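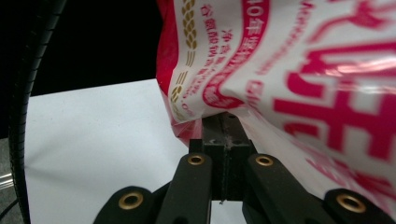

Zernudwood Packaged Goods Set
README, version 2

Summary
The Zernudwood set covers the handling and putting away of packaged dry foods in plastic bags. It contains 1597 recordings, of which 1088 have been reviewed and labeled. The remainder are included without labels.

Contents
Items are store-bought foods in printed flexible packaging. Many carry Chinese text, including net content statements (净含量). Bags were used as purchased and were not flattened or pressed before handling. Folds, creases and glare on glossy surfaces are therefore common, and printed text is often only partly legible.

Labels
Each labeled recording lists the package type, main printed colors and any text the reviewer could read. Reviewers did not guess at hidden characters – unclear text is marked "partial." Product names are left blank where the package does not show them clearly.

Known limits
Boxes and jars are few. Text in small print should not be used to check ingredients or weights.

Maintenance
Questions and corrections should be sent to Kwadwo Nutsugah, Atinga records office. Corrections received by the end of February will appear in the next version.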